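Subject: Re: [arm-users] Falteo wrist camera kit, mounting and framing

Eetu Lahtinen wrote:

> Has anyone on the list run the Falteo wrist camera kit for longer than a demo? Gelldale has quoted us for 2 sets and I need to reply before the end of March. Three questions:
>
> 1. How much of the image is lost to the gripper body?
> 2. Is the stock bracket stiff enough to hold calibration?
> 3. Does the cable survive continuous wrist rotation?
>
> The data sheet answers none of these. The drawing on page 3 shows the camera floating next to the wrist with no bracket at all.

We have had the kit on one arm since the winter. Answers in order, with the caveat that our gripper is not the one Falteo ships with its own arm, so your clearances will differ.

1. A lot. The lens sits close to the housing and the field of view is wide, so the gripper is always in the image. On our mount you should plan on losing a large part of it whatever you do with the bracket angle. We mask the gripper with a fixed polygon before anything goes to the detector. The mask has to be redrawn each time the bracket comes off, and it takes a few minutes with the tool in the Falteo package. Do not rely on the automatic mask. It keys on dark pixels and will leave gray plastic in and take shadows out.

Sharpness is the second issue. The lens is fixed focus, and parts of the image go soft even when the middle of the range is good. Exposure is set by the whole image, gripper included, so black plastic pulls it up and the floor comes out pale. Set exposure by hand. Two unprocessed images, default settings, no mask:
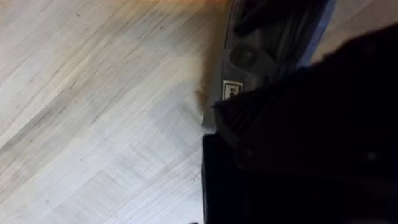
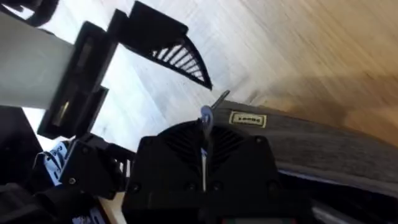 Note how much black there is in both. In the second one the background is smeared into diagonal streaks, and I would not feed that to a pose estimator. The driver has a blur threshold that drops such images. It is off by default and the manual lists it under "logging."

2. Stiff enough for pick and place, not for measurement. Ours held calibration over 600 cycles and had shifted when we checked again at 1,000. The screws had backed out slightly. Thread locker fixed it, and we now check the extrinsics with a printed target at every tool change. If you expect hard stops, ask Gelldale for the metal bracket. It is a separate line on the quote and does not appear in the kit contents.

3. Not tested to failure. We limit the last joint in software and leave a service loop at the wrist. The supplied clips are too small for the loop, so buy your own. The connector has no latch. Add strain relief before you power anything up.

On price I have no complaint. On documentation I do. The firmware notes refer to a menu that was removed two releases ago, and support took several messages to confirm it.

Eetu followed up off list and agreed to have this part forwarded: the blur threshold matters more to him than the occlusion, given that his arm moves while it captures, and he wants to know whether dropped images still advance the time stamp counter. His fear is that the controller will treat a gap as a stalled camera and stop the cell. He is also leaning toward one set with the metal bracket and a spare cable in place of the 2 complete sets, if Gelldale will split the order.

The counter does advance. Dropped images leave a gap in the sequence, and the controller side needs a timeout longer than the worst gap. Ours is set in the Benatetti config file under the camera node; the default was too short for us and tripped on fast moves. I can send the file, minus our network settings.

Li has the bracket drawings and the revised mask script. Both will go in the list archive once the file names are cleaned up.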